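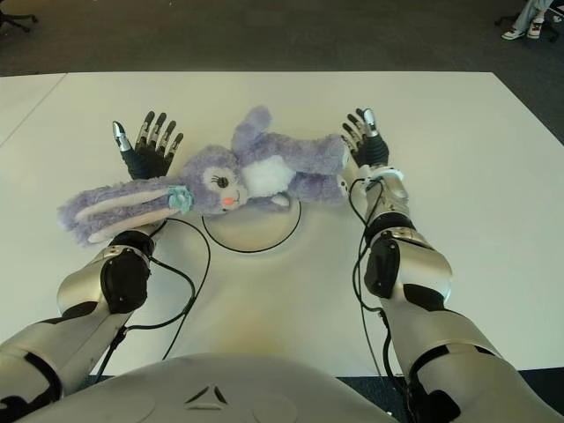 Right, toy cupboard day. Putting this off since February and the door won't shut any more, so I've made a cuppa and I'm going in.

Rule for today – every soft toy gets looked over before it goes back. Ears, seams, noses. Anything coming apart goes in the mending bag, anything grubby goes in the wash.

The purple bunny is staying, before anyone asks! I love that floppy ear with the pink lining, and the little mint green bit at the bottom of it. Favourite colour combo in the whole cupboard.

Question for people who know fabric: how do you wash plush this fuzzy without wrecking it? I've got a white tummy patch to think of as well. Pillowcase, cold, gentle cycle is my usual.

Consuelo Zamudio says skip the machine and sponge it with wool wash, then brush it with a baby's hairbrush once it's dry. Giving that a go.

Also no dryer. I did a bear in the dryer once and his fur went like old carpet. Poor bloke.

Mending bag so far: 6 toys, mostly armpits. Why is it always the armpits?

Aslak, your elephant is in there too. Come and get him or learn to sew – I have grey thread.

Last updated: 19 May 2018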